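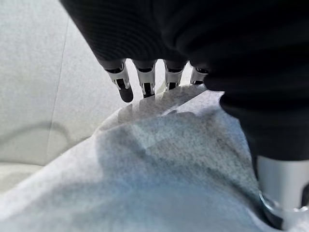
What should I do with a sweatshirt that's been sitting in a heap?
Pick it up by the shoulders, give it one good shake, and lay it face down before you fold anything. The heap itself is harmless, so don't waste time picking at the creases one at a time.

That question comes up in every section of Home Care Basics, so it goes first in the notes now. This is unit 4, soft tops and knits, and we'll have it done by the end of September if I stop telling stories (I won't).

Finding the shoulders is the real skill. With a crumpled top I go looking for the neckband, because it's thicker than everything near it and your fingers find it fast. Slide outward from there along the seams until you hit the sleeves. Now lift! Gravity does a lot of the straightening for you.

A sofa seat is a perfectly good place to start, but cushions are soft and the cloth sinks in, so go easy on the smoothing. Duangjai Kaewsai asked last time if she had to own a folding table. You don't. Work on the seat, then finish on a bed or any flat top.

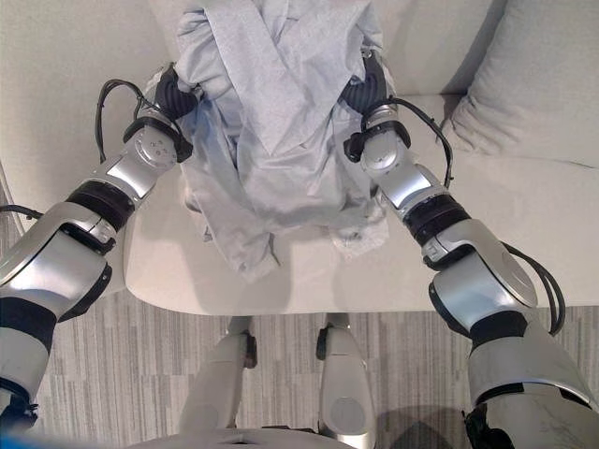 Fig. 1. Light gray-blue garment in loose folds on a cream-colored sofa, held on both sides.

Folding, once it's face down: sleeves in across the back, sides in to meet them, then hem up to the collar in halves. Thick fleece likes two folds and no more. Dark knits go in their own pile, please, they leave fuzz on everything pale.

For practice, fold up to 30 tops at home before we meet again. Alper Akbulut did 31 and brought me a list, which I loved. Bring one top you hate folding and we'll start with those.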